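发件人：Nina 工位维护
收件人：Treltulach 邮件列表
日期：9月23日
主题：回复：手持夹爪指垫起毛、左右手开度不一致

指垫的问题我们这边也碰到过，把现在的做法写在下面，供参考。先引一下原来的问题，再逐条回。

> 我们的双手工位用的是 Rundar 的手持夹爪，一左一右两把，指头是打印件，内侧贴黑色布面指垫。
> 用了一阵以后指垫边缘开始起毛，有线头垂下来。夹盘子的时候还能夹住，夹勺子柄就时好时坏。
> 另外左右两把的开度读数对不上，全开的时候一把是458，另一把是439。机械上看不出明显差别。
> 想问三件事：
> 一、指垫起毛到什么程度该换，能不能只剪线头？
> 二、读数差这么多要不要重新标定，还是在软件里补一下就行？
> 三、换完指垫以后你们用什么东西验收？
> 手册翻过了，只说“定期检查”，没有写周期。

先说第一点，指垫。

我们不按时间换，按状态换。每次开工前把夹爪张开，对着白色台面看一遍。白底上黑色的线头和毛边比较容易看清，在深色桌子上看基本没用。看的时候把一根指头靠到托盘外沿，另一根悬在台面上，两边的垫子可以一起比较。

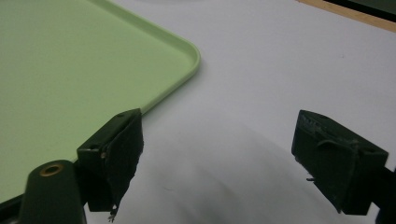
张开状态下检查两侧指垫，左指靠近托盘圆角，垫子下端有散开的线头。

要看的地方有几处。垫子上沿有没有翘起来，翘起来的话夹薄边时会先碰到翘边，指头合不到位。垫子下端有没有线头，线头如果只是挂在外面，用小剪刀贴着剪掉，不要拽，一拽整条边都会松。垫子中段有没有鼓包，鼓包一般是下面的胶层移位了，剪线头解决不了，要整片揭掉重贴。

左右两片不要求长得一模一样。手工裁的垫子总会有一片厚一点或者鼓一点，我们以前为了对称反复重贴，后来发现只要夹持面是平的，外观差一点没有影响。

换垫步骤如下：

1. 断开夹爪的数据线，手柄放平。
2. 从上沿往下揭旧垫，揭不动就用吹风机低档吹一会儿再揭。打印件怕热，不要用热风枪。
3. 用无纺布蘸酒精擦掉残胶，指头上沿最容易留渣，多擦两遍，等完全干。
4. 新垫先贴夹持面，再把多出来的部分翻过上沿压住。反过来贴的话夹持面容易起皱。
5. 合上夹爪，中间夹一张干净的纸，压住放一夜。

第2步提醒一下，指头侧面有小螺丝孔，揭垫的时候不要拿镊子尖去撬孔边，打印件会崩。我们崩过一次，最后整根指头重打。手柄上如果有铜色的螺纹嵌件，顺手看一眼有没有跟着螺丝一起转。嵌件松了，指头会有一点晃，表现出来也是夹细的东西不稳，很容易误以为是垫子的问题。

再说第二点，开度读数。

我们的看法是先查机械，再标定，软件补偿放在最后。两把全开差19个读数，按我们的经验偏大。垫子厚度只影响合拢端，不影响全开端，所以全开端对不上，原因多半在限位或者连杆那边。我们碰到过的一次是限位处夹了碎屑，清掉之后差值就降到了5以内。

查完再标定，顺序是全开、全合、再全开，每个位置停2秒。标定要在换完垫子之后做，先标后换等于白做，合拢端肯定会变。标定值写进 Mesison 的配置文件以后，把旧文件改名留着，别直接覆盖。我们去年12月覆盖过一次，后来想对比旧数据，找不回来了。

软件里直接加一个固定偏移不太建议。全开端对上了，中间一段不一定是线性的，夹碗沿这种半开的动作反而会偏。

第三点，验收。

我们没有用专门的治具，就用工位上的日常物件，好处是和正式作业的条件一致。白色台面板铺在木桌面上，浅绿色托盘放在靠操作人的一侧，托盘后面放一只白碟，碟上放白碗，碗里搁一把金属勺。两手各持一把夹爪，从两侧进入。

动作分几轮：先空开空合，看读数是否回到标定值；再夹托盘的边，抬起一点放下；然后夹碗沿，最后夹勺柄。勺柄又细又滑，放在最后，前面有一项没过就不用往下做了。左右手各做一遍，再交换左右位置做一遍。如果问题跟着夹爪走，就是夹爪的事；如果跟着位置走，就去查线和标记板。

线也要看。黑色线缆从手柄出来以后应该沿台面边上走，不要横过托盘。手臂往前伸到最远的时候线还要有余量，绷紧了会把夹爪往后带，操作人自己往往感觉不到，只觉得那只手容易累。

顶上的白色三角标记板不要用手指去摸印点那一面，脏了用干布轻擦，不要用酒精，印点会花。装回去以后晃一下，有松动就拧紧底座，不要垫纸片。 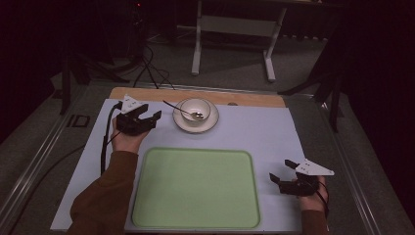

附：开工前检查单

这是我们贴在工位旁边的版本，可以直接抄走改。

- 指垫上沿无翘起，夹持面平整，线头已剪
- 指头上沿无残胶和碎屑
- 螺丝无松动，螺纹嵌件不跟转
- 线缆走台面外侧，伸到最远处仍有余量
- 标记板干净，装牢
- 全开全合各一次，读数与配置文件一致
- 台面擦净，托盘内无杂物

整张单子做下来用不了多久，换过垫子的那天再加一遍夹勺柄。

还有一个问题想反过来请教列表里的各位：有没有人试过把布面垫换成硅胶的？我们担心的是硅胶粘灰，夹白碗会留印子，一直没敢换。用过的请回一下，最好写明厚度和胶的种类。

Nina 工位维护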